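Questions fréquentes : essais comparatifs de pinces en simulation

À qui s'adresse le banc Jeltance ?
Aux équipes qui doivent choisir une pince ou un contrôleur avant d'acheter. Tout se passe en simulation, dans une cuisine virtuelle équipée d'un four encastré et d'un micro-ondes.

Quel bras utilisez-vous ?
Un bras Franka, pince à deux doigts. Les autres pinces se montent sur le même poignet, sans modifier la cuisine.

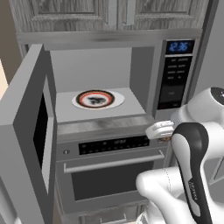 Cuisine d'essai, micro-ondes ouvert, bol posé sur une assiette dans la cavité.

Combien d'essais comptez-vous par configuration ?
1005 pour la pince Rumatow et 1042 pour la Gruvadier. L'écart vient des essais interrompus par le solveur, que nous retirons du calcul.

Pourquoi la vaisselle dans un micro-ondes ?
La cavité limite l'angle d'approche du poignet. Un contrôleur correct sur une table dégagée peut se bloquer contre une paroi, et les différences entre pinces ressortent mieux.

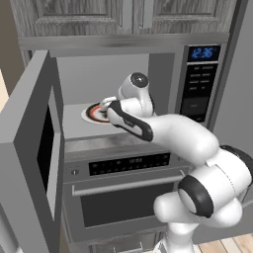

Vinh Đàm nous écrit que, chez lui, le contrôleur en impédance donne de meilleurs résultats que la commande en position dès que le doigt touche un bord rigide, et il demande si les gains seront publiés. Ils le seront en juillet, avec les fichiers de configuration.

Peut-on comparer plusieurs caméras ?
Oui, jusqu'à quatre par essai. La vue rapprochée sert surtout à juger la position des doigts par rapport à la surface ; la vue large permet de suivre le coude et les collisions.

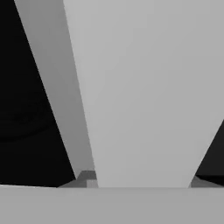

Rendu : Yuen / banc Jeltance

De près, les doigts occultent vite une bonne partie du champ. Nous conseillons de garder au moins une vue large active pendant l'enregistrement.

Quel taux de réussite faut-il viser ?
Nous retenons une configuration à partir de 92 % sur la saisie seule. Le transport est noté à part.

Puis-je proposer ma propre pince ?
Oui, au format URDF, avec les masses et les limites articulaires renseignées. Les maillages de collision doivent être convexes.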